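Taller de organización de espacios de trabajo
Apuntes de la unidad 2: la mesa despejada y el objeto único

Estos apuntes recogen lo que se trabaja en clase y sirven de base para el ejercicio del final. Quien falte a la sesión puede seguirlos por su cuenta, aunque conviene tener una mesa delante.

Punto de partida

En la unidad anterior vimos cómo vaciar una mesa. Ahora toca decidir qué vuelve a ella y en qué orden. La regla que usamos en el curso viene del cuaderno de Mladenović, que muchos ya tenéis fotocopiado: cada cosa pequeña entra sobre un soporte. El soporte puede ser una bandeja, un plato, una tapa grande o una cartulina gruesa. Lo que importa es que tenga un borde que se vea y se pueda tocar.

El motivo es práctico. Las piezas pequeñas se mueven cuando se trabaja al lado, acaban debajo de un papel o caen al suelo. Sobre un soporte se levantan todas a la vez y la mesa se limpia en una sola pasada.

Superficie

Una mesa blanca y lisa ayuda a ver lo que hay encima, sobre todo si es oscuro o de color. Con los objetos transparentes ocurre lo contrario: el fondo se ve a través de ellos y el contorno se pierde. Un borde negro o una tapa de color resuelven buena parte del problema. Si el soporte no lleva borde marcado, se puede poner una cinta estrecha alrededor.

También hay que mirar la luz. Los plásticos y los platos transparentes brillan por el lado de donde viene la lámpara, y ese brillo esconde etiquetas. Antes de fijar el sitio definitivo, girad el soporte despacio y quedaos con la posición en que se lea mejor.
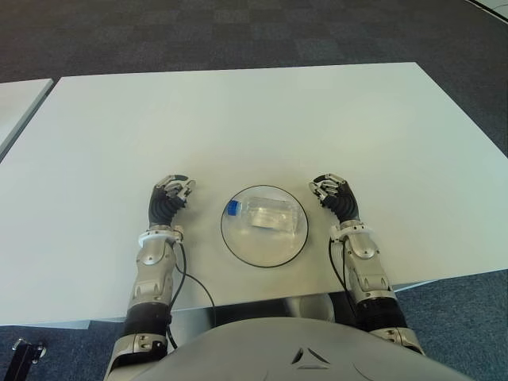 Colocación

El soporte va en la zona central de la mesa mientras se trabaja con él y pasa a un lateral cuando se termina. En la zona central no debe haber más de un soporte a la vez. Es una norma que cuesta al principio —todos tendemos a sacar tres cosas «por si acaso»—, pero ahorra tiempo al recoger.

Dejad libre una franja de 20 centímetros junto al borde delantero. Ahí se apoyan los antebrazos y no se deja nada, tampoco el teléfono.

Los envases de plástico pequeños pueden ir tumbados o de pie. Tumbados ocupan más, pero no vuelcan con un roce. De pie solo se dejan los que tienen base plana y van bien cerrados. En los dos casos la tapa mira siempre hacia el mismo lado, el que cada uno elija, y se mantiene igual en toda la mesa. Si un envase lleva algo doblado dentro, se guarda de manera que se pueda reconocer sin abrirlo.

Fichas

Para el inventario usamos el modelo Zorkard, en cartulina de 200 gramos. Se rellenan 2 fichas por soporte: una queda debajo y la otra va al archivador. En cada ficha se anota el contenido, el sitio de la mesa y el mes de la última revisión (basta con «febrero»). No hace falta describir el color ni el tamaño salvo que haya dos envases parecidos.

Las fichas del aula están en el armario Grarnberg, segundo estante. Las que sobren se devuelven al mismo sitio.

Ejercicio

Elegid una mesa de casa o del trabajo y vaciadla entera. Volved a colocar solo lo que hayáis usado en las últimas semanas, cada cosa pequeña sobre su soporte. Trabajad así durante más de dos horas, en uno o varios ratos, y apuntad qué habéis tenido que ir a buscar.

Traed la lista a la próxima sesión. Si algo aparece repetido, le daremos sitio fijo en la mesa; lo demás se queda en el cajón.

Lectura para la unidad siguiente: el capítulo de cajones y separadores del manual Kerkbridge, sin los anexos.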